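Planning and buying a two-arm table station: frequently asked questions

Last updated February 20, 2018, by Maëlle Bélanger, Tokitz equipment planning

We receive many of the same questions from laboratories and small workshops which prepare a budget for their first station. I collect the answers on this page. If your question is missing, please write to us and I will add it.
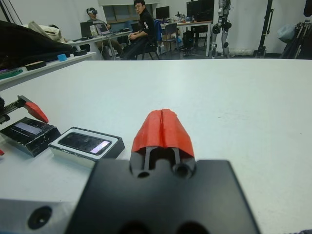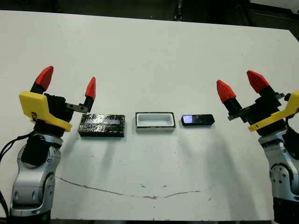

Two views from the same room, both with the grippers at the white work table.

How much table do I need?

More than you think. The objects take little place, but the two arms must open to the sides and still meet in the middle. We advise a plain white top with a matt surface. A shiny top gives reflections, and small shiny objects already give enough of them. Please count also the floor for a desk, where the people with the laptops will sit.

Is the table included in the price?

No. The Lulance package includes two arms, two grippers, the mounting plates and one set of fingertips. The table, the computers and the chairs are for the customer to buy.

Which colour of fingertips should I order?

Red is the standard colour and it is easy to find on the camera against a white table. Other colours are possible, but the delivery is longer.

How many spare fingertips should I put in the budget?

For one station used every day, we propose 15 pairs for the first year. One pack costs 294 euros. Customers who work with hard boxes and metal parts should ask us before they order, as a different tip may be better for them.

Can I begin with one arm and buy the second later?

Yes, but I do not recommend it if your tasks have a tray or a case which must be held while something is put in. The second arm ordered separately has its own transport and installation cost, which is 1,255 euros at this moment. If both arms come together you pay this only once.

What about cameras?

A small camera at the gripper and one camera higher up is the most usual choice. The gripper camera sees the fingertip very near, and also a big part of the room behind. Some customers are surprised by this. Please inform your colleagues before the installation, and decide where the desks will stand.

Do we need a VR headset?

Only if you want to use the Ambrose control software in its headset mode. The basic mode works with a keyboard. The headset is a separate line in the quotation.

How long is the delivery?

Nine weeks for the arms, three weeks for the grippers. Orders which arrived in January will be sent in the normal order, with no delay.

Is there a service contract?

Yes, it is called Erum and it costs nearly 1,400 euros for one year. It covers one visit, the software updates and the repair of cables. It does not cover fingertips.

Who can check my budget before I send it to my purchasing office?

Kendra Kowalchuk reads the draft budgets in English and French. Please send her the list of objects you want to handle, with their sizes, and a simple drawing of the room.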